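Open day at Femer, 6th November

I went to Femer wanting to know one thing: can a machine do the chores in my house yet? The short answer I came home with is no, or at least only some of them, slowly.

Lorna MacAulay met us at the door and took us straight to the main room. It looks like any office, with mesh chairs, desks and a fridge at the back. The work there is done with hand-held grippers. A person does the job, and the recording goes to train the arm.

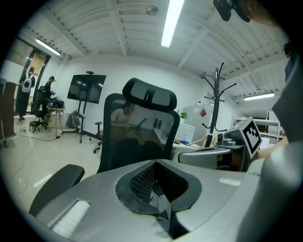

The main room at Femer, with a gripper close up and the desks behind.

Folding towels takes 1000 recordings before they even try it on the arm, MacAulay told us. We watched the arm fold five. Four came out fine – the last went on the floor. Each one took longer than I would need for the whole pile.

Wiping a counter went better. Genivaldo Sales ran that one and let it go for 30 minutes without touching it. Stocking shelves is planned for December.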